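Bench tips for working beside the Lindgren arms

We put two arms on the finishing bench at Distlow in November. Before that, one person spent most of a shift holding thin rods by hand. That person now sets up jobs, checks tips and does the runs in simulation before the real bench moves. The tips below come from the people doing that work.

Run it on screen first

Load the bench model and step through the grip slowly. Keep a stone top in the model if the real job sits on one - veining makes a thin gray rod hard to see, and you want to learn that at your desk.
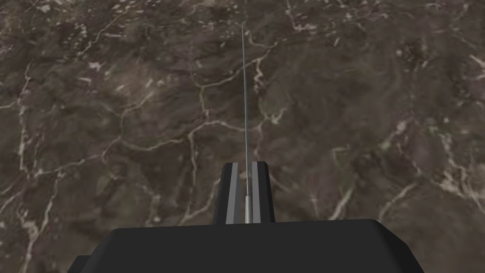
Save each run under the job number and your initials. Job 115 was saved under three different names last month and the night shift had to redo it. If you change the grip height, write the old value in the notes box.

Check both arms

People look hard at the arm doing the holding and forget the other one. Step through the right side as well, with the fingers open, and look for furniture or anything else in its path.

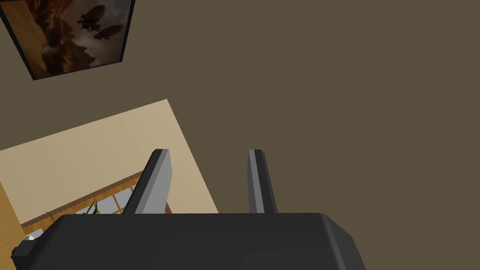
Moving a plant or a basket takes a minute. Stopping a job halfway means starting the sheet again from line 6. The same goes for stools, which tend to drift back toward the bench after lunch.

Look at the open position

Before you approve a program, pause it with the fingers spread and look at the gap on each side of the part. Write down which side is tighter. Do the same from a second view if the part is long and pointed. 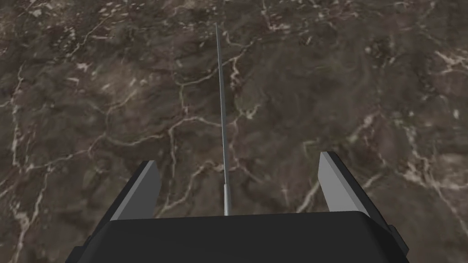 Changing shifts

Tell the next person what is loaded and what you approved. Hand work on short parts stays at the Kuria bench, and everyone rotates there so they keep the feel for it.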